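Catholm Handling Cell -- Progress Report to Prolico, November
Work package 3: Simulated grasping, round-table station

Status: behind plan. One fault open, one closed, one safety item carried forward.

Summary

Work this period was taken up by the wrist over-travel fault first logged on the Skornar arm model. During approach moves in simulation the tool centre point continued past its commanded stop height and the fingers entered the table collision volume. The controller did not raise a protective stop. Hardware trials at Sheehan were suspended the same Saturday and remain suspended, as the bench arm runs the same stop logic.

Fault history

The fault was found during a batch of 1683 approach episodes, of which 713 ended with the fingers at or below table height. Earlier batches had been scored on grasp outcome only, so an approach that passed through the table and recovered was recorded as a normal miss. We have rescored the archive back to the start of the work package. The success figures in our last report should be treated as withdrawn until the rescoring has been checked.

Two causes were identified. The first was a unit mismatch in the table height parameter, introduced when the station model was changed from the rectangular bench to the round table. The second was in the stop logic itself: the contact threshold was evaluated after the low-pass filter, and at full approach speed the filter delay was longer than the time available to stop.
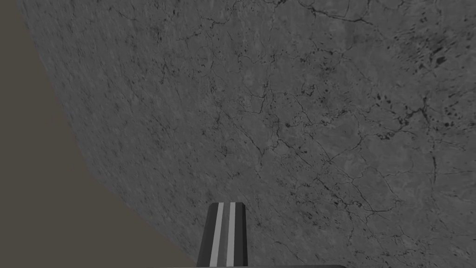
The unit mismatch has been corrected and a check added at load time. The model now refuses to start if the table height in the planner and the table height in the physics engine disagree by more than a millimetre. This item is closed.

The filter problem is open. Moving the threshold ahead of the filter removed the delay but produced nuisance stops in free motion, mostly during wrist reorientation. We are now testing a split arrangement, with a high raw threshold for protective stop and a lower filtered one for normal contact detection. A first set of 600 episodes has been run. There were no penetrations, but nuisance stops are still well over the level Sheehan will accept for unattended running.

The wrist camera was also reviewed as a possible independent check on height. At close range the table surface takes up most of the view and the rim is the only strong edge, so depth estimates degrade when they are needed most. We don't propose to rely on it for a safety function.

Effect on schedule and budget

Rescoring and the repeat batches used some 700 hours of compute, charged against the contingency line. Staff time is within the approved allocation. The hardware demonstration will slip by one reporting period. We ask Prolico to confirm that the milestone payment can move with it.

Safety item carried forward

The bench arm stays locked out at the isolator. Before it is re-energized we will measure stopping distance at three approach speeds with a foam block in place of the table -- the existing figures were taken with the old gripper and are no longer valid.

Next period

Complete tuning of the split threshold. Repeat the full approach batch with table height varied between episodes. Issue the revised stop logic to Sheehan for review, and submit corrected success figures with the next report.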